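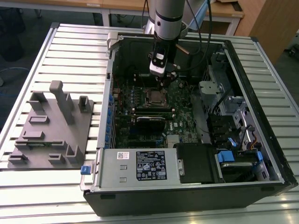

7 October 2025

Sourdough hydration tests, continued from the September pages. Same Wodwood white flour as before, new bag. Salt at the usual two percent. Starter fed last night and again this morning, and used when it had domed and was just starting to flatten.

Three doughs, 700 g flour each. Water at 65, 70 and 75 percent, so 455, 490 and 525 g. Starter 140 g in all three. I didn't correct for the flour and water in the starter. Arif Haque pointed out last time that this pushes the real figures up a little. He's right, but the September loaves weren't corrected either and I want to be able to compare.

Mixed by hand, water and flour only, rest 60 minutes under a damp towel. Then starter, then salt with a splash held back from the water. The 75 was soup for the first few minutes and came together after the second fold. Folds every half hour, four in all. Dough at 24 C after mixing, 25 by the last fold.

65: firm, smooth, slow. Barely spread in the tub. Could have gone longer.
70: easy to handle, good bubbles along the side of the tub by the third fold.
75: slack, sticky at the edges, lots of gas. Needed wet hands the whole way. I wouldn't give this one to a beginner.

Shaped all three as rounds. Left the 75 on the bench too long before the final shape and it had to be gathered up twice. There is a seam on the underside that I never got closed. Into the baskets with rice flour and then into the fridge at 4 C. Note for whoever uses the fridge next: the top shelf runs warmer than the dial says. I had the 65 up there because it was the slowest.

Baked in the iron pots at 245 C, lid on 20 minutes, lid off until they looked done. Order was 65, 70, 75. The oven was slow to come back up after the second loaf and I didn't wait for it properly, so the 75 probably started cooler than the others. That spoils the comparison of height a bit.

Heights at the center, measured after cooling:
65: 9.5 cm
70: 9.8 cm
75: 7 cm

Weight lost in the bake, as far as I could tell, went the way it should, with the wettest losing the most. The scale was drifting by a few grams so I'm not writing those down. It needs new batteries.

Crumb. The 65 is tight and even and makes a good sandwich slice. The 70 is open without big tunnels, and the crust stayed crisp into the evening. The 75 has large holes near the top and a dense band at the bottom, which I put down to the shaping and the cool oven together. Gunvor Grønli tried all three without knowing which was which and picked the 70 for eating plain and the 65 for toast. She thought the 75 tasted more sour. I couldn't tell.

The Craddock rye came today as well. It's coarser than the last lot. Haven't opened the second sack.

Next time:
Repeat the 75 alone, first in the oven, preheat a full hour.
Try 72 with the same flour.
Put a thermometer on the top shelf overnight.
Swap 10 percent of the white for the Craddock rye, but only after the 72 is done. One change at a time.
Batteries for the scale.

Half of the 70 is in the freezer, sliced, labeled with the water percentage. The 65 is in the bread bin and can be eaten.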